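Search the boards
Advanced
Go

Home Office & Small Spaces > Desks, Chairs, Lighting

Thread: White desktop, one year in. Regrets, mostly

inkblot_annie
July 22, 2026

Last March I replaced my old brown desk with a white one, because every picture of a nice home office has a white desk in it and I am easily led. I'm now in a position to report back.

The good: the room is brighter. It's a north-facing box room that used to feel like the inside of a shoe, and now it feels like the inside of a shoe with the lid off.

The bad: everything else. I had no idea how much of a pencil comes off on a person's forearm. Coffee leaves a ring if you look at it wrong. I used to clean my desk when company came, and now I clean it before I can open my email.

Questions for the board. Does it get better? Do you use a mat? And what do you do about glare, which at four in the afternoon is like doing your taxes on a glacier?

gravelroad
Re: White desktop, one year in

It doesn't get better. You get worse, and the two of you meet in the middle.

I've had mine nine years. The first two I wiped it every day. Then I got a dog.

tuppertown
Re: White desktop, one year in

Strong disagree with the tone of this thread already. A white desk isn't dirtier than a brown one. The brown one was just lying to you. I'd like to know there's jam on my elbow before I go out.

For the forearm smudge, use a damp cloth with a drop of dish soap, then a dry one. Skip the magic sponge things. They're a very fine sandpaper, and on a glossy top you'll end up with one dull patch exactly where you sit. Ask me how I found that out.

inkblot_annie
Re: White desktop, one year in

How did you find that out?

tuppertown
Re: White desktop, one year in

I have one dull patch exactly where I sit.

MrHalfInch
Re: White desktop, one year in

I'll take the glare question, in order, since people always start by buying a lamp and that's the last thing to do.

1. Turn the desk. If the window's behind you, it lands on the top and bounces into your face. Put the window to your side. It's free and takes ten minutes, plus an hour for the cables.

2. Look at the ceiling light. One bare bulb straight over a white top is the worst setup there is. Put a shade on it or leave it off.

3. Push the lamp to the back. A lamp up front by your hand puts a hot spot right where you're reading. Mine's white on white, toward the back of the table, and I like that it mostly disappears.
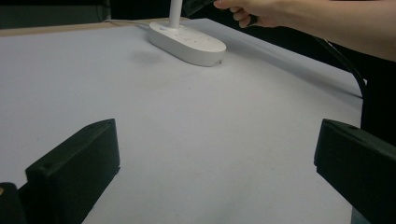

4. Change the bulb before you change the lamp. I went from something like an operating room to a soft white and quit squinting the same evening. If your lamp dims, try it at 70 percent for a week before spending any money.

5. Then, and only then, get a mat.

gravelroad
Re: White desktop, one year in

Counterpoint to 5: get the mat first and forget the other four. I got the gray felt one from Bekier for 38 bucks and the glare problem was over by dinner. So was the coffee ring problem, in the sense that the rings are in the felt now and I can't see them.

MrHalfInch
Re: White desktop, one year in

A felt mat on a white desk is a brown desk with extra steps.

gravelroad
Re: White desktop, one year in

It's gray.

MrHalfInch
Re: White desktop, one year in

Give it a year.

pilcrow77
Re: White desktop, one year in

Can we talk about matte versus gloss? I think that's what's going on with the OP. My wife has the Jevcombe in gloss and I have the same one in matte, same room, same window. Hers is a mirror. I can watch the ceiling fan in it during meetings, which has gotten me through several. Mine has no glare at all but holds on to every fingerprint like it's evidence.

So pick one. I don't believe there's a finish that does neither, whatever the catalog says.

lowlight_lou
Re: White desktop, one year in

There is, it's called wood. Oil it twice a year and it forgives you. I've never understood paying extra for furniture that keeps score.

tuppertown
Re: White desktop, one year in

Here come the wood people.

lowlight_lou
Re: White desktop, one year in

We were here first.

inkblot_annie
Re: White desktop, one year in

Mine's gloss, so I guess that's that. I turned the desk this afternoon like MrHalfInch said. The glare is a lot better. I now face the closet, and the closet has no door, so I spent my four o'clock slump looking at a vacuum cleaner. Still an improvement.

The cables took an hour and a half. I found a granola bar back there that predates the desk.

On the lamp: mine clamps to the edge and the clamp won't reach anywhere farther back. Is it worth getting one with a base? I've been looking at the Nosix but the reviews are split between "perfect" and "tips over."

MrHalfInch
Re: White desktop, one year in

Base, yes, if you've got the depth for it. No opinion on the Nosix. The tipping ones I've owned were all long arm, small foot. Stretch it out all the way in the store and nudge the desk with your hip. The staff will look at you. Let them.

pilcrow77
Re: White desktop, one year in

Keep the clamp lamp and bounce it off the wall. It costs nothing and it's softer than anything with a shade. It does show you the state of your wall, though, so you may end up painting.

gravelroad
Re: White desktop, one year in

So far the fix for a white desk is moving the furniture, replacing the lamp and painting the room. I'd like to say again that the mat was 38 bucks.

lowlight_lou
Re: White desktop, one year in

And I'd like to say again: wood.

inkblot_annie
Re: White desktop, one year in

I've ordered the mat. In white, they were out of gray.

Thread viewed 2,273 times

Related threads
Hajji drawer units: do the runners ever loosen up?
Ink stain on gloss top, tried everything, please be kind
Soft white or daylight bulbs for reading
Standing desk, mostly sitting
Cable trays that don't fall off
Is a 20-inch-deep desk too shallow?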